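Votura Project Report: Writing Rules for Our Bakery Packing Robot
Course project, Tremside lab section, handed in November

So when we signed up for the food handling project I figured we'd spend the whole term on code. Wrong! Most of my hours went into a rule sheet. Our instructor wanted every group to write its own good practice document for an arm that works near food, and then stick to it in every single session, and that second part is where it got hard.

Our first draft had 49 rules. I was pretty proud of it (I typed most of them late at night with a bag of pretzels), but you can't run a session with 49 rules taped to the wall. Man-sik Jin went through it with a marker and asked the same thing each time: could a person standing at the table check this without stopping the arm? If the answer was no, the rule got rewritten or moved to the setup page. "Be careful with packaging" was the first to go. I still think it sounded nice.

The part of the sheet I ended up caring about most is the one on bags. Paper bags are a pain. Rope handles swing around, they flop over, and they end up between the fingers when all you wanted was the side of the bag. We wrote it like this:

Rule 7. Before the gripper closes, the operator says out loud what is between the fingers: handle, bag wall, or food.
Rule 8. If the operator isn't sure, the fingers stay open and the arm backs off.
Rule 9. No pulling on a handle while a tray is within reach of the bag.
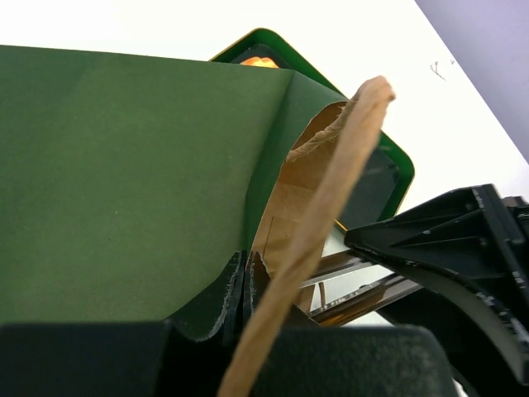 Fig. 1. Paper rope handle between the gripper fingers, with the tray close behind the bag.

Rule 9 caused the longest argument of the term. Amirhossein Shojaei wanted a fixed distance in it, something you could mark with tape. I wanted to leave it up to the operator – bags come in different sizes and the handles are never the same length. We tried it both ways and I have to admit the tape version was easier to teach. The two people we borrowed from the Perkbridge section got it right away, and with my version they kept asking me what "within reach" meant. Fair enough.

Next came the food contact rules. These are shorter and a lot stricter. Gripper fingers don't touch food, ever. Tongs are for food and nothing else, so if they touch the table or the outside of a bag they get swapped before the next pick. Trays get wiped at the start of a session and again at the end, and whoever wipes them signs the log. Our log has 107 entries now and I'd say the handwriting gets worse as it goes.
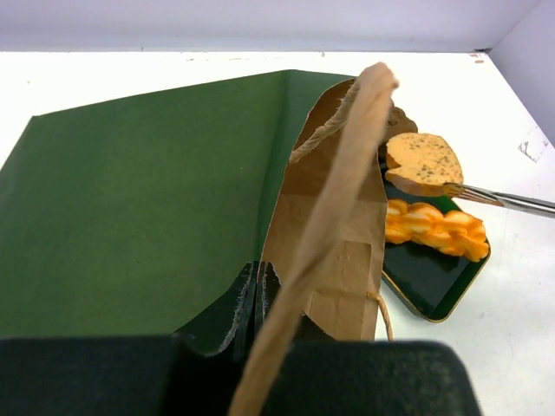
Amirhossein Shojaei wrote back on the draft that the tongs rule needs to cover the hand-off too, and that "swap them" means nothing unless the sheet says where the clean pair is kept. He also asked for a line on who is allowed to call a stop.

Both comments went in. The clean pair now has a spot on the setup page, and anybody in the room can call a stop, including visitors. I'd left that one out of the draft completely, which is kind of embarrassing for a safety document.

Things I'd still fix: the rules say nothing about crumbs, and the Amini checklist we started from assumes hard boxes, so half of its wording doesn't fit soft packaging at all. I'd also move the bag rules to the front page, where people will read them before they've got the controls in their hands. The current version of the sheet is in the course folder, with Man-sik's marker notes scanned in at the back.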